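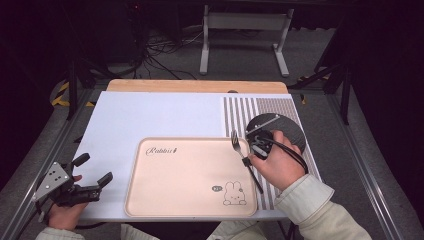

Tray with printed rabbit, striped mat at right.

Tiratine Kitchenware Names

A word list of product names and short catalog descriptions for household goods, collected from printed mail-order catalogs and typed up by hand. Maintained by Hjalti Kirkegaard. Last updated 2019-06-04.

What is in it

The main file, names.csv, has 2,247 rows. Each row is one catalog entry. Entries that ran in several catalogs with the same wording are kept once, and the extra sources are listed in the notes column. Entries whose wording changed between catalogs are kept as separate rows and share a group number.

Columns

id: row number, never reused after a deletion
group: links entries for the same item
name: the product name as printed, with original capitals
text: the catalog description, up to the first price
category: one of 8 values, listed in categories.txt
source: short code for the catalog
page: page number, blank if the page was unnumbered
notes: anything else, free text

Categories

The categories are trays, bowls, cups and mugs, cutlery, storage, table linen, cleaning, and other. An entry gets only one. Mats and coasters go under table linen whatever they are made of, which some people will not expect. Sets go under the first item named in the set. If you need finer groups, search the text column.

Sources

The catalogs came from two mail-order sellers, Ingvarsson and Fova. Ingvarsson makes up most of the list. Only 290 rows are from Fova, so please don't use the file to compare how the two wrote their copy. Source codes starting with I or F tell you which is which. The full table of codes is in sources.txt.

How the text was typed

Spelling mistakes in the catalogs were left alone. Line-end hyphens were removed and the word joined, except where the word normally takes a hyphen. Fractions are written with a slash (1/2). Inch marks are the plain double quote, so the text column is always quoted and inner quotes are doubled. Most spreadsheet programs read this correctly. A few older scripts do not.

Prices, order numbers and shipping weights were left out.

Known problems

There are 126 rows with a question mark at the start of the notes column. In these, at least one word was hard to read and the typed version is a best guess.

The split between storage and other is uneven. Bread boxes were put in both until September and have not all been moved.

Some color names appear in two spellings in the same catalog. Both were kept.

Loading

The file is UTF-8 with a header row and commas between fields. It can be read with the loader in Tolier by passing the folder name, or with any CSV reader. Tolier drops the notes column unless you set keep_notes to yes.

Changes

1.2: fixed page numbers for F03 and F04, added the group column
1.1: added the Fova catalogs
1.0: first version

Corrections

Send the row id, the column and the corrected text. For reading fixes, please include the catalog page if you have a copy.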